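Subject: Re: Room noise and mouth clicks in long narration
From: Jozefína Paulík
To: Trimham narration list

Konrad Frei wrote:
> I finished the first 43 pages of the Leka book and my
> noise floor is fine, but the client says she hears clicks
> in almost every paragraph. Should I run a de-click on
> everything? Also, how do you keep the level the same
> when you come back after lunch?

Hello Konrad and all,

I had the same complaint in January with a long training course for Flasten. It was 2117 sentences, each one a separate file, so I had much time to learn from my mistakes. 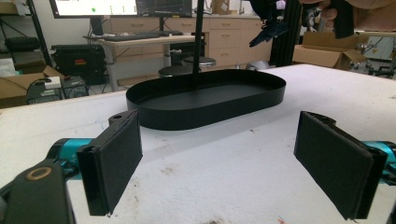
Clicks come mostly from the mouth, and the software should be your second step. I drink water the whole morning before I record, not only when I sit down. I also moved the microphone a little to the side, so that I speak past it. If you have no boom arm, any steady stand is good enough. A thin black pole going straight up from an oval tray, like the one here on the white tabletop, is the general shape I mean, but please check that yours does not shake when you touch the table.

For the de-click, I use it only on the sentences where I hear the problem. When I put it on a full chapter, my "t" and "k" became soft and the client noticed this faster than the clicks.
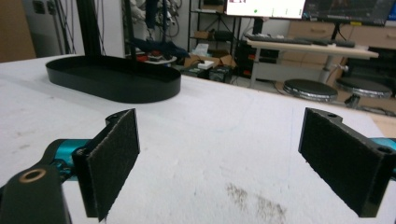 How do you match the level after a break? Keep one good sentence from the morning, listen to it in headphones, and read it again aloud until the two sound the same.

I learned this from Macarena Durán when we shared the work on the Tevura guide. She also writes down the distance from her mouth to the microphone. Mine is 77 steps of the small wheel on my stand, which helps no other person, but it helps me.

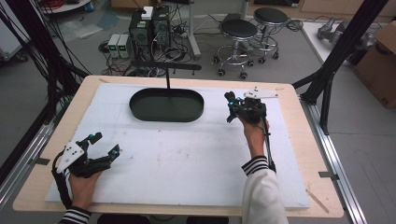 The other thing which changes after lunch is the voice itself. Mine is lower and slower until 3 p.m., so I use this time for editing and do the pickups later. Piyumi Karunaratne does the opposite and records best in the afternoon, so please test it for yourself.

If you want, send me one paragraph before and after the de-click. I would prefer the uncompressed files.

Best regards,
Jozefína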